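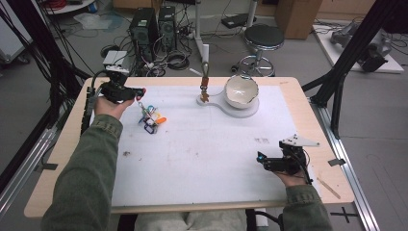

Slide 1: Key rings, clips and a cream bowl on the sorting table

Good evening, everybody, and thank you for coming out on a Thursday. My name is Marilou Maglaya and I'm going to talk about keys, or really about all the little things we hang on keys. (Pause here, let the people at the back find chairs.)

Start with the color in that pile. There's the orange oval, the teal ring, the dark blue clip, and my own favorite, the strap with the reddish-brown leather on it, up by the handle of the gray board. Ask who has their keys on them right now. Ask how many of those keys they could name! I carried one for 14 years that opened a shed in Hirnar, and the shed was long gone.

Then the bowl. Every house I have ever loved had a bowl by the door, and ours at home came from the Marikar market, where I paid 2 dollars for it and felt very clever all the way back. Tell the story about my aunt and the spare key, but keep it short this time.

Slide 2: Clearing a space first

Before you sort anything, give yourself a bare stretch of table. A pale top is best, scuffs and all, and small rings show up beautifully against it. Onyekachi Mohammed taught me to work from the far edge toward myself, and I've done it that way ever since our December swap. Allow up to 60 minutes for a full drawer, and put the kettle on before you sit down. 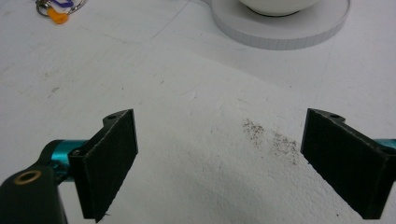

Slide 3: What to keep

Keep the clip that opens with one thumb. Keep anything a child made for you. Old keys with no door can go in an envelope marked with the year, and if you haven't opened it by the next swap, bring it along and we'll go through it together over cake.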